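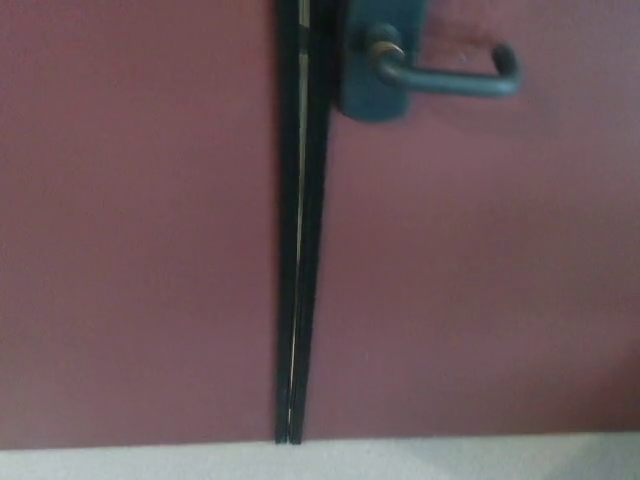 Ticket 812: Booking calendar shows the wrong times

Status: Open, waiting on customer
Raised by: Ifeoma Ibrahim, Cledton
Handled by: Nnamdi Bako, Stirneo support

Ifeoma Ibrahim wrote:

Hello there, and sorry in advance if I ramble! I look after the bookings for the pottery studio in Cledton and we've been on Stirneo since the spring, very happily I must say. Since the clocks changed in November, though, every evening class has been showing an hour early on the public calendar. The list I see when I log in is perfectly right (7.30pm for glazing, as it should be), but the calendar our members look at says 6.30pm. Last night 4 people turned up while I was still eating my tea. I've tried signing out and in again, and a different browser, and my daughter's phone. Same thing on all of them.

Nnamdi Bako replied:

Hello Ifeoma, no need to apologise, that was a lovely clear report and I'm sorry about your tea. Could you go to Settings, then Venue, and tell me what it says next to Time zone? There are two places where it's kept, one for your account and one for the venue, and they don't always agree, particularly on accounts moved over from the old Igwe system.

Ifeoma Ibrahim wrote:

We did come from Igwe, yes! The account one says London. The venue one says "Fixed offset +1", which means nothing to me, and I'm fairly sure I never chose it.

Nnamdi Bako replied:

You won't have, the import did it. Please change the venue one to London and press Save at the bottom of the page, not the Save beside the address. Then leave it for roughly 30 minutes, as the public calendar keeps an old copy for a while. Your existing bookings will stay put.

Ifeoma Ibrahim wrote:

Done, and the classes are all showing properly now, thank you so much. The only one still wrong is the children's Saturday club, which I copied over from our Hanosholm branch. Should I delete it and start again? There are 12 names on it and I'd hate to lose them.

Nnamdi Bako replied:

Please don't delete it! Copied classes hang on to the time zone of the branch they came from. Could you check the Hanosholm venue page for the same setting and let me know what you find?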